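Cold wash for everything: does it really get clothes clean?

Home > Laundry and Cleaning > General Discussion
Page 1 of 1

wattlebird_k
Our power bill came in at $243 for July and my sister-in-law has me half convinced I should stop washing in warm water altogether. She does the lot on cold. Towels, sheets, the kids' footy socks, work shirts. She reckons the hot tap on her laundry trough hasn't been turned on since she moved in.

I'm not sold. My mum washed sheets in hot and tea towels in near enough to boiling, and I can't see how a cold cycle with a capful of liquid shifts body oil out of a pillowcase. The bottle says it works in cold, but the people who wrote the bottle want to sell me the bottle. Has anyone gone all cold for a decent stretch and not regretted it?

Front loader, a Groven, five or six years old. Two kids.

brackenridge
Been all cold for years, except towels. Clothes are fine. Most of what we wash isn't dirty, it's just been worn once.

Donnelly_S
I'd push back on "fine". Fine compared to what? I thought ours were fine too until I put a white tee that had only ever been cold washed next to a new one from the same packet. The old one was the colour of weak tea. You don't notice because the whole drawer goes grey together.

The other thing is the seal. I pulled back the rubber on our Aretti after a year of cold washing and it was foul. Black slime all through the folds. I now run an empty hot cycle every month, which eats into whatever I was saving, thank you very much.
Shona

brackenridge
Shona, that's as likely to be too much detergent as the temperature. Were you using softener?

Donnelly_S
Yes, I was using softener. I've stopped. I still think the cold had something to do with it, and you're guessing as much as I am.

pegbasket
Before anyone spends more on powder, check what the machine calls cold. Ours has a "cold" and a "20", and they are not the same thing. In winter the tap water down here is barely above fridge temperature and powder just sits in the drum in lumps. I've had dark jeans come out with white streaks down both legs. Twenty degrees fixed it and I couldn't pick the difference on the bill.

wattlebird_k
Mine has cold, 30, 40, 60 and something called Eco, which takes so long I've never let it finish. No 20.

Could the streaks be why my navy work pants look dusty? I've been blaming the dog.

pegbasket
Probably. Wet a cloth and wipe a bit of the dust. If it goes slippery it's powder.

Gisela R
I do alterations and mending from home, so a lot of other people's washing passes across my table, and I have opinions on this one.

Heat does more damage to clothes than most people think, but the dryer does the bulk of it. I see perished elastic, cracked prints and T-shirts that have gone short and wide, and when I ask, it's nearly always a hot dryer. Nobody brings me a shirt ruined by a 30 degree wash. So if the question is whether cold is kinder to fabric, yes, a little, and you'd gain far more by hanging things up.

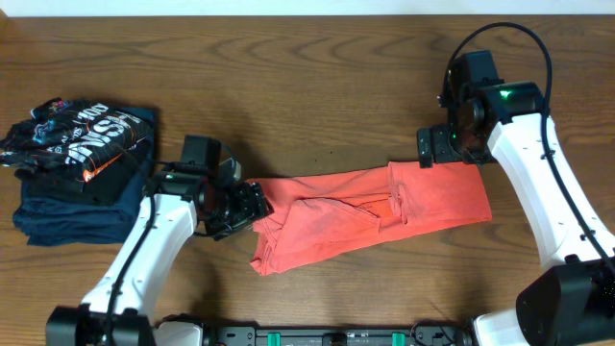 Getting them clean is a separate matter, and I don't think the cold water people are being straight about it. Cotton holds on to skin oil, mostly at the collar and under the arms. I can feel it when I unpick a seam, the fabric is waxy. Those shirts smell all right out of the drawer and then stink ten minutes after you put an iron to them. That's old sweat that never washed out. For anything worn next to the skin I use 40, with half the powder it says on the box. Jumpers, jeans and anything worn over something else can go cold.

Colours run less in cold, I'll give them that. But a shirt that's been through the wash a dozen times has usually let go of whatever dye it was going to.

brackenridge
Good post. The iron test is a real thing, I've had that with a school shirt.

tinroof
So the saving. Has anyone measured it? I keep reading that cold washing saves "up to" some huge amount and I've never met a person whose bill dropped by it. "Up to" is doing a lot of work there.

Donnelly_S
Thank you. Same question.

farrier_dave
I put a plug-in meter on ours for a few weeks. Working it out at our rate, going from 40 to cold on every load came to $120 over the year, and that's a house doing a load a day. If you do three a week, it's a couple of coffees a month. The dryer made the washing machine look like a night light.

brackenridge
$120 is still $120.

farrier_dave
Sure, and I went cold for jeans and jumpers. I'm only saying it won't explain a $243 month. What's your hot water system, wattlebird?

wattlebird_k
Electric storage, an Endano, came with the house. And we had the heater on in the back room all month because one of the kids had a chest thing.

tinroof
There's your bill.

wattlebird_k
Yes, all right.

Did the wet cloth thing on the work pants. Slippery as anything. So that's powder, and I owe the dog an apology. I'm going to try Gisela's way, 40 for undies, tees and school shirts and cold for the rest, and cut the powder in half. Towels I'm leaving on 60 and my sister-in-law can say what she likes.

Gisela R
Run one load of the tees at 40 with no powder at all first. If you see suds in the door, that's what's been left in them.

Donnelly_S
And look under the seal!

wattlebird_k
Looked under the seal. Wish I hadn't. Found a hair tie and most of a sock.

pegbasket
What do people use on the seal? I've tried vinegar and I'm told it's bad for the rubber, then somebody else told me that's rubbish.

brackenridge
Hot water, old toothbrush, leave the door open afterwards. I've never seen anyone back up the vinegar claim either way.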